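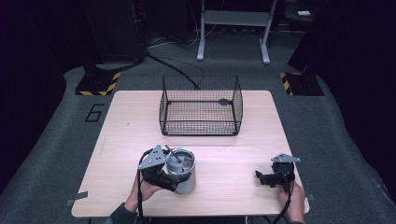
2 June 2026

Most of last month went into the fingers. I had hoped to be further along by now, with both hand units finished and the Storker arm unboxed, but the fingers kept coming back to the bench, so this post is mostly about them.

For anyone who missed the earlier posts, I'm building a pair of hand-held grippers at the shared workshop. You hold one in each hand and do a job with them, and the recordings get used later to teach the arm the same job. The job I picked is dull on purpose. A steel cup goes from the table into a wire basket, and then it comes out again. I want to get that right before I try anything with a lid that has to come off.

**Fingers**

The first set was too smooth. A steel cup is hard to hold with smooth plastic, and if I squeezed harder the jaws spread at the tips and the cup tilted. Abrehet Asfaw suggested I stop changing the grip surface and look at the hinge. She was right. There was play in the pivot holes, which I had drilled by hand. I reprinted the carriers with the holes slightly under size and reamed them, and most of the spread went away.

The second problem was the screws. I had one screw holding each finger and it would turn a little under load. Now each finger has two holes, so it can't rotate. It's a small change and I should have drawn it that way from the start.

The fingers come off without taking the rest of the unit apart. I asked for that after spending an entire evening with the old Prullimmont kit, where you have to pull the motor to change a pad.

**Cables**

I still have a cable on each unit. I tried to go without and lost too many recordings when the batteries sagged. With the cable, the thing runs as long as I do. The cost is that you have to keep your elbows out a bit and think about which side the cord hangs on when you reach across. After a while I stopped noticing it on the left. On the right I still catch it on the front of the table now and then.

Robel Woldegiorgis gave me a length of softer cable from his Flasar build. It's better than what I had. The stiff stuff pushed back on my wrist, and I could feel it at the end of a session.

**The table**

I use the pale wooden table because it's the right height and it doesn't wobble. The downside is the light. It reflects in a wide band across the top, and the band moves depending on where you stand. The tracking software (I'm using Seyoum, the older release) doesn't like bright patches with no detail in them. I turned one lamp toward the wall and that helped. I also tried a gray cloth for a day, but the cup dragged it around, so I went back to bare wood.

**Numbers so far**

I have 103 usable recordings of the cup job. My goal is 500 before I train anything serious. All of the usable ones come from the new fingers, and I threw out everything from the first set. That hurt, but the jaws opened to a different width and I didn't want to mix them.

The log folder from the latest session has 2928 entries in it, most of them the same warning about a dropped sample. I haven't found the cause. It shows up on both units, so I doubt it's the cable.

**Opening width**

The last thing I worked on was how far the jaws open. Wide is easier for the person holding it, and you can come down over a cup without aiming much. The trouble is that you then get lazy, and every recording has the jaws all the way open until the last moment. I set a stop in the software, took it out, and put it back with a larger value. The check is simple enough. I hold the unit over the bare table, let it open all the way, and read the value on the laptop.
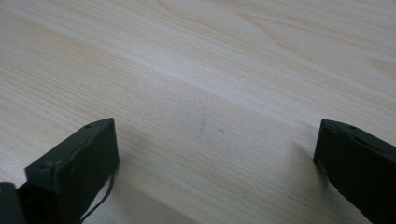
Gerardo Marchetti thinks I should leave the stop out altogether. His view is that the arm will learn the lazy habit and it won't matter, because a wide approach is also a safe one. He would spend the time on the dropped samples. I see his point about the samples. On the stop I'm less sure — the basket is not that big, and wide jaws going down into it will hit the wire sooner or later.

So for now the stop stays in and I'll keep recording. If I can get the warnings to quiet down, I'll post the carrier files with the two-hole fingers. They still need a clean-up, and the left and right parts have the same file name at the moment.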